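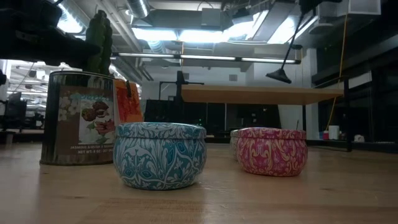 November, Thursday, after lunch

Back to the iron gall ink, because the last batch still bugs me. It wrote beautifully for a week and then threw a gritty brown sludge that I couldn't shake back in. I poured it through a coffee filter and what came out the bottom was thin and kind of sad, a pencil gray that never got properly dark on the Prireo paper. So I'm starting over, with better notes this time (I say that every time).

Galls are the Vellby ones, lot 1589. They're harder than the last bag and I like them better already, heavy little things, hardly any wormholes. Crushed them in a sock with the mallet, which is loud but beats chasing bits across the floor! I went coarser than before. My hunch is that I ground the last lot so fine that half of it went straight through the cloth and sat in the jar going bad.

Cold soak in rainwater, lid on loosely, 2 days. I know the old recipes want it out in the sun for weeks and I do mean to try that in the summer, but I need ink before then. After the soak I brought it up slowly on the small burner and held it just under a simmer for 17 minutes, strained through muslin, then strained again through the same muslin rinsed out. The color at that point was weak tea with a bit of orange in it. Smelled like a wet fence. Normal.

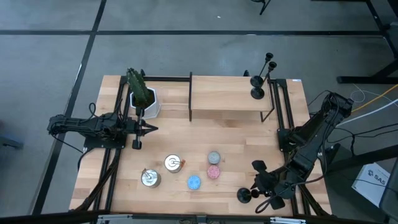
The butcher-block table and the concrete floor.

Iron sulfate next. I used the Pulero crystals, the green ones, and picked out anything with a rusty crust. Dissolved them separately in warm water before adding (last time I tipped them in dry and I'm pretty sure some of it never dissolved, so who knows what ratio I really had). It turned purple-black the second the two met, and I will never get tired of that.

Gum arabic went in last, made up as a thick syrup the night before. I held back some of it. The old batch was so gummy it dried shiny on the nib and I spent more time wiping than writing. If this one feathers I can always add more.

Added one clove to the jar for mold. Goel's leaflet says wine vinegar works too, but it doesn't say how much, and I don't want more acid in there than I need when the whole worry is the stuff eating through the paper.

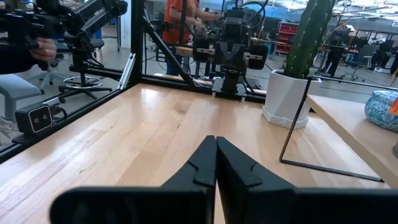

Page last changed: Thursday, 9:15 pm

Swatches. Did 2 sheets, one Prireo and one of the cheap copier stock, same nib, same hand, same dull sentence over and over. It goes down pale, darker than the last batch did, and by the time I'd rinsed the pen the first lines had already turned. No feathering on the Prireo. On the copier stock it bleeds along the fibers, mostly on the downstrokes, and shows through on the back. I don't think that's the ink's fault, everything bleeds on that paper.

The flow is a little quick. When I load the nib full I get a blob on the first letter, so maybe a touch more gum after all, but I'm going to let it sit before I fiddle.

If anyone else uses the jar: please don't dip straight into it. Pour some into the small dish and throw out what's left over, don't pour it back. I think that's partly how the old one went off, and I'm as guilty as anybody.

Still to do: a strip of each sheet taped in the window with half covered, to see what the light does. Check the bottom of the jar for sludge before shaking. Order more muslin, and find out whether Vellby still has any of that same lot.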